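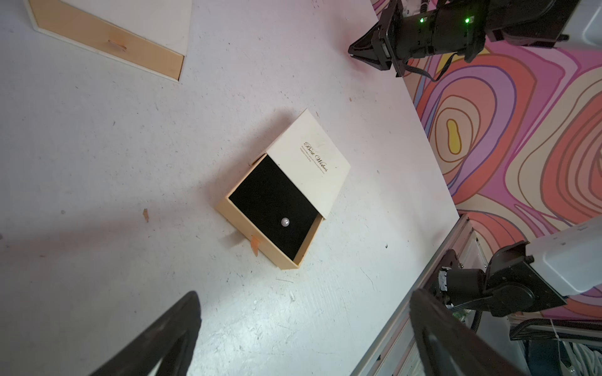 Gift box, drawer partly open, one pearl on the lining.

Odatine - gift box set, README

Hi! I put this data card together for our club's shared drive. Odatine is our student project on two-arm handling of small packaging, and this folder is the gift box part of it. I wrote it mostly for the new members who join in September, so if you were in the room for all of it you can skip down to the folder notes.

What's in it

There are 740 episodes, all teleoperated, split into 17 sessions. Every episode has the wrist views, the fixed view, joint positions for both arms and a one-line task label. The boxes are the little sleeve-and-drawer kind with "Best Wishes" on the sleeve, and I love them as a practice object - they're light, they slide, and you really do want two hands for them.

Hold out 80 episodes for testing, please. The list is in holdout.txt, and if you shuffle it I'll be sad (and so will your numbers).
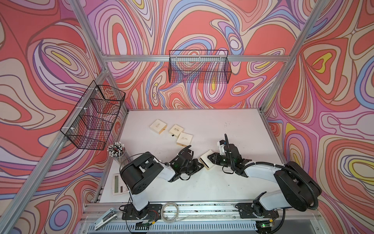
Can I train on just one camera?
Sure, the loader takes a single view if you set views to "fixed" in the config, but our best baseline used all of them.

Folder notes

raw/ is what came off the recorder. clean/ has the same episodes trimmed at both ends. Use clean/ unless you're debugging the trimming script, which lives in the Nivel repo with the rest of our tools. Labels are plain text, lower case, no periods. I was strict about this until session 42-b (don't ask about the session numbers, they carried over from the Idahosa folder and I never renamed them) and a few later labels still have capitals.
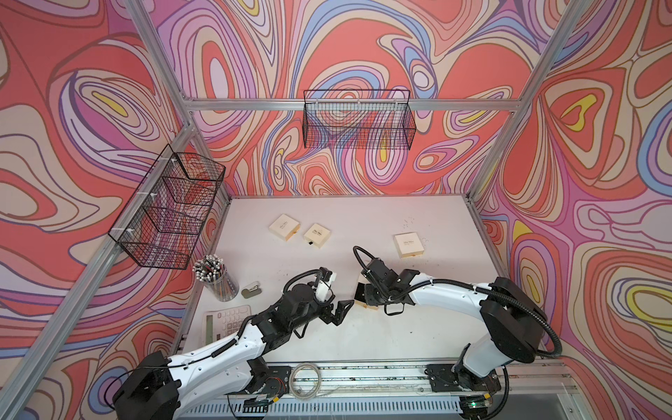

Both grippers near the middle of the table, boxes toward the back.

Known problems

Timestamps drift a little in the longest episodes. The fix is in resample.py, but you have to run it yourself for now. Depth isn't included. I'd like to add it before the Univov meet in July - no promises, finals come first!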